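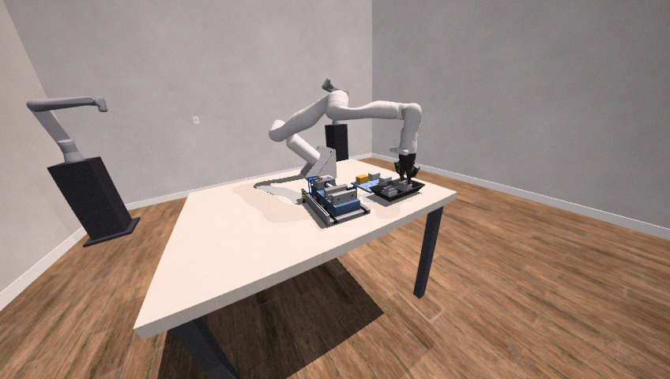
8th March

So the telemetry link is back, after almost 3 weeks of me muttering at it in the shed. I'd convinced myself the radio on the Stustach had died, and had a new one sitting in my basket, when I noticed the ground station was opening the port at the wrong baud rate. I'd changed it myself in August while testing the Laizer board and never put it back. Argh!

Anyway, I drove up to Githolm with four batteries and flew two of them before the wind got silly. Log 3924 is the nice one – no dropouts at all, even behind the trees, and the battery voltage finally reads like a number I can believe.

Next job is the return height, still far too low for that field (the hedge and I have met). I'm also tempted to move everything over to the Ristov firmware, but I'd like one more calm day on the old one first. If you've made the switch, did your compass calibration survive it?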